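Masking the gripper out of the wrist view

Last updated: October

The floor segmenter in Gellel has been misbehaving on the wrist camera since I moved the camera closer to the fingers. It was fine on the mast camera. On the wrist it kept labelling parts of the gripper as floor and parts of the floor as gripper, and the planner, which trusts the free-space map completely, then refused to move down.

My first attempt was a fixed mask. I drew a polygon over the fingers with the gripper fully open and threw away everything inside it. This works until the gripper closes. The fingers move a long way in image terms, so a mask big enough for every opening width removes most of the useful pixels.

The second attempt renders the mask from the joint state. Proneo already publishes the finger position, and I have the finger meshes, so projecting them through the camera model is cheap. It took an evening to write and most of a week to get right. The problems, in the order I met them:

The finger position and the image carry different clocks. The offset was 70 ms, constant, and I now subtract it in the driver.

The lens model was calibrated at the centre and poor at the borders, which is where the fingers live. I recalibrated with the board pushed right into the corners.

The mesh has sharp edges and the real finger has a chamfer. I dilate the mask by 10 pixels and stopped caring.

For testing I labelled 1,793 wrist frames by hand, gripper against everything else. The rendered mask passes my overlap threshold on 1,449 of them. The failures are mostly dim frames of grey tile, and there the mask is usually correct. My labels are the weak part, because a dark finger against a dim background gives me very little edge to click on.
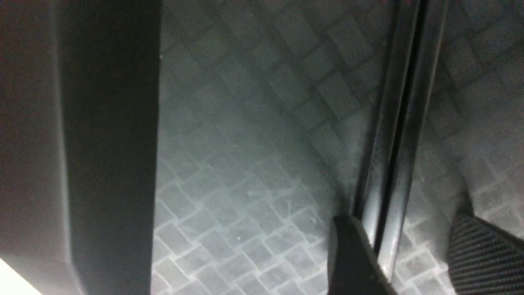 Wrist view over the tiled floor, large finger on the left, fingertip at bottom centre.

The grout lines are a separate nuisance. Near the bottom of the view they are bright and sharp, further up they fade, and the edge detector I used as a fallback treats the sharp ones as object boundaries. Glossy black surfaces are worse, as the highlights break one long shape into several. I have switched the fallback off for now.

Still to do: relabel the dim frames with the exposure lifted, and check whether the Flelier planner can take a per-pixel confidence in place of a hard mask. The config format suggests it can. The loader currently drops the field without a warning, so I will start there on Wednesday.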